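Katcombe Retro and Mobile Gaming Club
Minutes of the December 2020 meeting

Minutes taken by me, Lwazi Molefe, again, as Charmaine was chairing and can't do both (she tried in May and we ended up with half a page and a drawing of a joystick).

Present: Charmaine Baloyi in the chair, me, and the usual bunch on the call. Nineteen of us at the start and a few more once people had found the link in the right email. Sorry about that, I sent the old one first.

Minutes of the last meeting

Read and accepted, with one fix. I had written that the club would buy a racing wheel. What we agreed was that the club would look at buying a racing wheel. Charmaine would like the difference noted, so I'm noting it.

1. Money

We have $300 in the account after paying for the web page and the new HDMI splitter. Dues for next year stay at $50 for the year, or you can pay in two halves if that's easier. There was a fair bit of talk about dropping them while we're all stuck at home, and I could see both sides. In the end the feeling was that the loan box costs money whether we meet in person or not, and anyone who is short right now should just message Charmaine privately and it'll be sorted out, no fuss.

2. The loan box

This took most of the evening! The loan box is our most used thing by a mile this year, and it's getting tired. Eight controllers are out on loan at the moment. Two of the Tindero pads came back with stick drift, bad enough that the menu scrolls on its own before you've touched anything. One has a left trigger that clicks but doesn't spring back all the way. I've had it open on my kitchen table and I think the spring has jumped off its post, so I'll have another go with better tweezers.

We agreed that when you return a controller, you put a note in the bag saying what you played on it and anything odd you noticed. Please also unpair it from your TV or phone first. I spent most of a Katcombe puzzle night trying to work out why my pad kept dropping out, and it was trying to connect to somebody's living room two streets away.

Charging cables: put the same one back that came out. They are labeled now. The short braided ones are for the Tindero pads and they're the only ones that charge at full speed.

3. Which controller to buy next

Charmaine had borrowed a Kekana pad and I had the Liltmont one, and we each gave our thoughts.

Charmaine likes the Kekana a lot. The grips suit small hands, the d-pad is firm, and she says the diagonals come out clean in fighting games, which she tested at great length on her nephew. Her one gripe was the phone clip. It holds a bare phone fine but not a phone in a thick case, and she doesn't want to peel hers out every time she feels like a quick game.

I was softer on the Liltmont than I expected to be. It feels cheap when you pick it up, and the bumpers are loud enough that I got told off from the next room. But it paired with my tablet, my laptop and the old TV stick without any drama, and the battery lasted me all week. The sticks are a bit loose for shooters. For platformers I didn't notice.

Someone asked about lag over Bluetooth. I don't have a proper way to measure it, so all I can say is that I missed no more jumps than I usually miss. Plugged in, both pads felt the same to me.

We went back and forth for a while and settled on two Kekanas for the loan box, to be bought in the new year, with the Liltmont kept in mind if prices come down. Charmaine will order. I'll make the labels.

4. Winter tournament

Online again. We're going with the kart game on the main night and a puzzle ladder running through the week for people who can't do late evenings. Any controller is fine, including touch controls if you're brave. Turbo buttons off, please. We had words over that last time, and the rule is now written at the top of the sign-up page so there can be no arguing.

If you drop out mid-race because of your connection, the race gets run again once. If it happens a second time, the result stands - hard luck, but we were still going at midnight last time and some of us had work.

Prizes: the winner picks first from the spare games shelf. Runner-up picks second. Last place gets the mystery cartridge, as always, and has to keep it until the next tournament.

5. Web page

I've moved the pairing guides to the front, as that's what people come looking for, and cleared out the dead links. Still to do: the Android guide needs redoing for newer phones, where the Bluetooth menu has moved. If you have a newer phone and can send me screenshots of each step, I'd be so grateful. Mine is ancient.

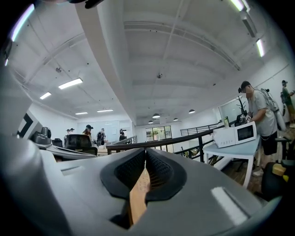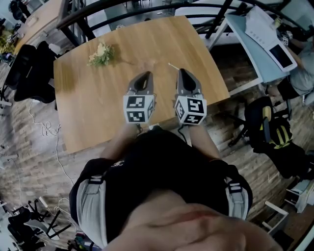
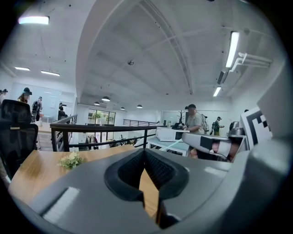

6. Any other business

Dead batteries. Please stop putting them back in the loan box bags. I'm collecting them in a jar and will take them to the recycling drop-off when the jar is full.

Voice chat. A few people said it gets hard to follow when everybody talks at once during a race, and I'm one of the guilty ones. We'll try a second channel in the winter tournament for those who want to race in peace, and see who uses it.

The racing wheel. Yes, it came up again. Charmaine's view is that it's too big for the loan box and that whoever borrows it will need a desk to clamp it to. My view is that it would be brilliant. We'll look at second-hand prices and bring them to the next meeting, and I have been asked to write down that looking means looking.

Button maps. A member asked if we could keep a shared list of button layouts for the games that don't set themselves up properly. Good idea, everyone liked it. I'll start a page and you can all add to it. Please put the controller name as well as the game, or it's no use to anyone with a different pad.

To do

Charmaine: order two Kekana pads, open tournament sign-ups, send round the dues reminder.
Me: fix the trigger, labels, Android guide, button map page, send the right link next time.
Everyone: check your bags for club cables. There are still two braided ones missing.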